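# Fabric backdrop (tabletop)

A **fabric backdrop** is a sheet of cloth or similar material hung on a wall behind a table, counter or display so that objects in front of it stand out against an even color. Backdrops of this kind are used in product photography, classroom displays, craft fairs and small demonstration areas. The term also covers paper and felt sheets put to the same use.

## Materials

Black is the most common color, followed by gray and off-white. Matte weaves are preferred under overhead lighting. Satin and coated cloth show bright patches where a lamp reflects and are seldom used behind glossy objects.

Cloth is sold by weight. Light cotton hangs easily but lets a pale wall show through. Heavier cloth blocks the wall and hangs straighter, at the cost of more load on the fasteners. The Trirero line of display cloth, sold by the roll, comes in weights of 350 and 400 grams per square meter.

Fold lines are the usual fault of new cloth. They can be reduced with a steam iron or by hanging the sheet for several days before use. Storage on a tube prevents most of them.

## Mounting

Sheets are fixed along the top edge only and left free at the bottom, where the table hides the hem. The main methods are:

- spring clips fastened to the wall or to a rail
- hook-and-loop tape
- a rod passed through a sewn sleeve
- pushpins, on soft wallboard

Clips allow a sheet to be taken down without damage and reset in a few minutes. Spacing depends on cloth weight. Where clips are set far apart, the top edge sags between them and diagonal creases form below each one.

A three-sided arrangement uses one sheet on the back wall and one on each side wall. Corners need a fastener on each sheet, close to the angle, or a strip of wall shows through.
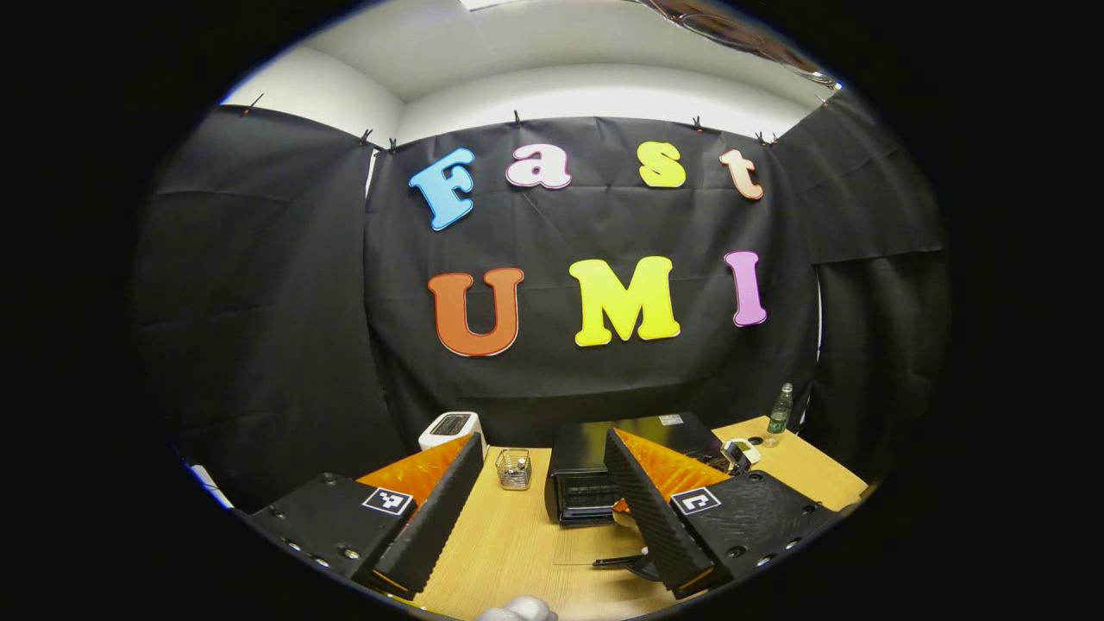 *Black sheets clipped along the top edge on three walls, with cutout lettering on the center sheet.*

## Lettering

Letters attached to a backdrop are cut from foam, felt, card or thin board. Foam is light enough to be held by double-sided tape or pins. Felt grips some napped fabrics without adhesive.

Mixed bright colors are common on black, and a white outline keeps darker hues readable at a distance. When text runs to more than one row, the rows are often set at different sizes. Letters fixed one at a time tend to tilt, and a chalk line or a length of string is used as a baseline if an even row is wanted. The Valia pattern set, a group of printable letter templates, includes both uppercase and lowercase forms with a 4-millimeter outline.

## Table and objects

The table is normally pushed against the backdrop or left with a narrow gap for power cords. Pale wood grain gives a clear boundary between the horizontal surface and a dark wall.

Contrast between object and cloth varies with finish. A white toaster separates fully from a black sheet. A black toaster oven does so only along its highlights and controls, and is usually moved forward from the wall. 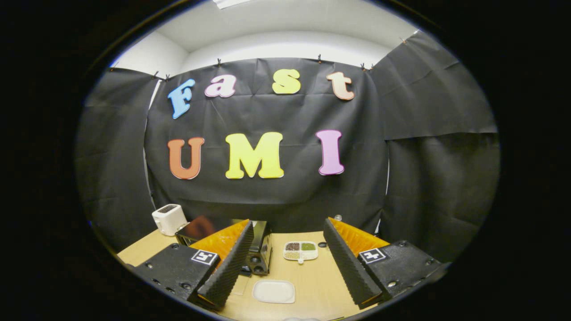 Small items such as pen holders and wire mesh baskets are placed beside larger appliances, where they do not block knobs or doors. Heating appliances that will be switched on need clearance from the cloth as stated in the maker's manual, and flame-retardant fabric is required in many public buildings.

## Care

Dark cloth collects lint and dust, which are removed with a roller or a soft brush. Adhesive residue from lettering is scraped off before washing, as heat can set it in the weave. Most cotton sheets shrink slightly in the first wash and are cut to size afterward.

## See also

- Display board
- Photographic background
- Pipe and drape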